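Getting a copy of a police report in Pelberg?

pirura_mom
My parked car got hit in December and I need the report for my insurance. Do I have to go to the station in person, or is there an easier way?

Levchenko72
You can do it by mail! Send the records desk your case number and a return envelope – mine came back in no time, and the clerk even called to check my address. Super friendly people.

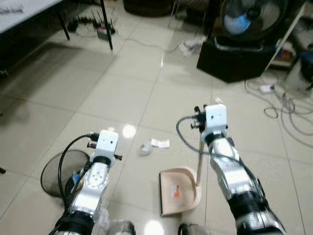

Put the street and the date of the crash in your letter too. Mine was report 307 and they found it right away!

vaser200
just go in, its faster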